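# Budgeting for a plate-handling arm: what belongs in the first quote?

**Rosario Russo**
posted 05/04/2018

I run a small assay lab and have to submit an equipment request by November. The plan is one bench arm with a two-finger gripper to move well plates between holders, replacing manual transfer. I have been working through the task in simulation before asking for money. Two renders from the wrist view:

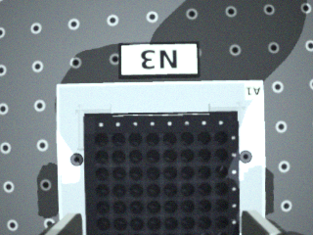
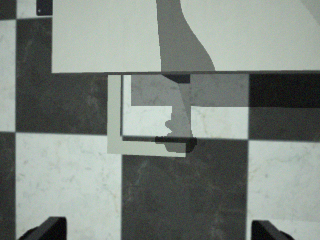
I have quotes from Kellow and Tadent. Kellow includes the arm, controller and gripper body but lists fingers as a separate line. Tadent bundles everything, with a 16 week lead time, and will not break out the price. Neither quote mentions plate holders, a mounting surface or installation.

What I need to know:

- Is it normal to pay separately for fingers, and should I budget for more than one set?
- How much of the total should I hold back for things that are not the arm?
- Does the simulation work reduce what I should pay for integration?

Throughput is low. We run 15 plates on a busy day. Footprint matters more to me than speed.

---

**Annunziata Negri**

Separate fingers are normal. The gripper body is a catalog part and the fingers depend on the plate. Order 3 sets: one installed, one spare, and one you can afford to have machined again when the first contact surface turns out wrong. Fingers are cheap compared with the downtime while you wait for a replacement.

On the rest of the budget, price these as their own lines before you compare the vendors:

- Mounting plate or frame. Ask each vendor for the flatness it requires and whether your bench meets it.
- Plate holders. Buy them from one batch. Mixed batches have caused us more failed picks than the arm has.
- Guarding or a safety scanner, plus the risk assessment. Your site safety office may insist on an outside assessor. Get that number early.
- Power and air. If the gripper is pneumatic and you have no clean dry air at the bench, that is a facilities job with its own lead time.
- Service contract from year 2. The first year is usually warranty, and the request form at most places will not let you add a recurring cost later.
- Staff time for teaching positions. Put hours against it even if the people are already on payroll.

I would not give you a percentage. In our case the arm itself was less than half of the total, but we had to replace the bench.

Regarding simulation: it helps with reach, approach angle and finger clearance beside the holder. It does not tell you the grip force for a filled plate with a lid, or how far your holders vary from the drawing. A vendor may take your layout file and quote fewer layout hours. Ask for that in writing. Commissioning hours will stay the same.

Ask Tadent for a split price again. If they still refuse, ask what a single replacement gripper costs. You need that figure anyway, and it gives you a starting point for the split.

---

**Hegyi_bench**

get the bundle. we did separate lines once and spent the savings on emails between two suppliers who each said it was the other one's connector

---

**Rosario Russo**

Thanks. Tadent has now sent a replacement gripper price, which is higher than Kellow's gripper and fingers together. Kellow says it can take the layout file if I export it in their format.

One follow-up: our plates come from two suppliers and the skirt height is different. Same fingers for both, or two sets?

---

**Annunziata Negri**

Depends on the difference. Send Kellow a sample of each plate and have them confirm one finger design against both, with and without lid. If they will not confirm it, standardize on one plate. A tool changer for 15 plates a day is hard to justify, and it adds height at the wrist that you would have to check against your layout again.

Rallcombe lends out a demo gripper for 2 weeks if you pay shipping. Worth doing before the purchase order goes in.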